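一件衬衫的后半生

特拉基西斯镇的旧衣分拣站早上六点开门。第一辆车通常六点一刻到，装的是前一天从各个小区回收箱里收来的袋子。司机把袋子卸在坡道上，过磅，签单，再开走。过磅单上只写重量，不写里面是什么。

在这里干了十一年的阿丽巴·卡卡凯尔说，她凭袋子的手感就能猜到里面的东西。硬的是牛仔裤，滑的是运动服，沉得不合常理的，多半混进了鞋子或者一口锅。每年一月最忙，人们过完年收拾柜子，一天能进来3220公斤。夏天少一些，但夏天的衣服薄，件数反而更多，分起来更累。

分拣的第一道工序是拆袋。第二道是按用途分：还能穿的，能当抹布的，只能打碎做填充料的，完全没用的。还能穿的那一堆，要再分男装、女装、童装，然后看季节。阿丽巴负责第二道。她的标准是翻领子和袖口，这两处磨坏了，其他地方再新也卖不出去。腋下有黄渍的白衬衫直接去抹布那一堆，深色的可以再看一眼。

深色布料有深色布料的麻烦。黑色最难判断，灯光稍差一点，破洞、起球、掉色都看不出来。老分拣工的办法是把布拎起来，两手撑开，对着窗户看。透光的地方就是薄的地方，薄的地方离破也不远了。
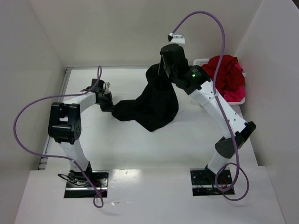

分好的衣服打成捆，每捆98公斤。能穿的送往德拉迪迪耶的批发市场，那里有175个摊位，一半以上做的是旧衣生意。朱奈德·贾弗里在市场东侧租了两个相连的摊位，专收衬衫和外套。他买捆时不能拆开看，只能看捆外面露出来的几层，再伸手进去摸一摸。同样的价钱，有时开出来三分之二能卖，有时只有三分之一。

“打捆的人知道把好的放在外面，”他说，“所以我看角上。角上是塞进去的，没有人会专门挑。”

开捆以后，朱奈德要把衣服重新洗一遍、烫一遍。缺扣子的补扣子，他有一个铁皮饼干盒，里面全是从废衣服上剪下来的纽扣，按颜色分格。一件补好的衬衫能比没补的多卖四成。领子磨破的，他以前是不要的，后来附近来了一位裁缝，叫菲奥雷拉·赞内蒂，会翻领子。

翻领是一门老手艺，现在会的人少了。做法是把领片从领座上拆下来，反过来再缝上去，磨破的一面朝里，完好的一面朝外。拆线要慢，不能伤到领座的布。菲奥雷拉用的是一把旧剃须刀片，一半缠了胶布。她翻一个领子要四十分钟，其中半个小时花在拆线上。她说，碰上领片正反两面用料不一样的，就翻不了，只能从下摆内侧裁一块布另做。

她不太愿意接化纤衬衫。化纤的领子里常常压了一层胶衬，洗过几年，胶衬起泡，翻过来也是皱的。棉的好做，亚麻也好做，亚麻只是容易脱丝，拆下来以后要先锁一道边。她店里墙上挂着一件男式蓝条纹衬衫，领子翻过一次，袖口换过两次，原主人后来搬走了，一直没有来取。

不能穿的那一部分走另一条路。纯棉的裁成方块，卖给修车铺和印刷厂做擦机布。混纺的送到鲁尔克斯特德的阿夫里迪开松厂，拉成短纤维，再压成毡。汽车地毯下面那层灰扑扑的垫子、床垫里靠近弹簧的那一层，很多就是这样来的。

开松厂的车间主任阿尔萨兰·贡达尔最头疼的是拉链和铆钉。金属件进了滚筒会打坏针布，换一套针布要停半天机。厂里在进料口前安排了四个人，专门剪拉链、拆纽扣、割标签。牛仔裤最费事，一条裤子上少说也有六颗铆钉，有的藏在口袋角的夹层里，要用手捏才找得到。

上一年，厂里做了3591卷毡，比前一年略多。阿尔萨兰说，产量上去了，价钱却没有跟着涨。现在的衣服里弹力纤维越来越多，一件看上去是棉的T恤，往往掺了氨纶。氨纶在滚筒里会缠成团，毡面上就出现疙瘩，买家要扣钱。他希望分拣站能把带弹力的单独挑出来，分拣站说可以，但要加价。这件事谈了两年，还没有谈成。

塔希拉·洛迪在镇上的中学教家政课，每个学期带学生去分拣站看一次。她让学生各自从家里带一件不打算再穿的衣服，先看洗标，再猜它会进哪一堆。猜错的比猜对的多。学生普遍觉得贵的衣服应该进能穿的那一堆，但一件羊绒衫如果缩了水，或者被虫蛀过，就只能去开松厂，和旧毛毯混在一起。

有个学生带的是外婆的棉布围裙，洗得很软，边上打过三块补丁。阿丽巴看了一眼，说这个做擦机布是最好的料，吸油，不掉毛。学生想了想，又把围裙装回书包里带走了。

塔希拉现在的课上多了一项内容，教学生钉扣子和缝裤脚。她原来以为用不了一节课，结果用了三节。四眼扣怎么走线，线脚要留多高，绕几圈，都要一个一个地看。线脚留得太低，扣上以后布会起皱；留得太高，扣子耷拉着，容易刮掉。

对于要往回收箱里放衣服的人，分拣站只有几条要求：衣服洗过，干透，鞋子成双绑好，袋口扎紧。潮的衣服在袋子里闷上两天就会发霉，一件发霉，整袋都要报废。扣子和拉链不用拆，那是后面的事。

傍晚五点，最后一车打好的捆装上车，绑带收紧，司机绕着车走一圈，拍拍每一捆的侧面。去德拉迪迪耶要开四个小时，他一般在半路吃晚饭，九点多到市场后门，朱奈德的伙计在那里等着卸货。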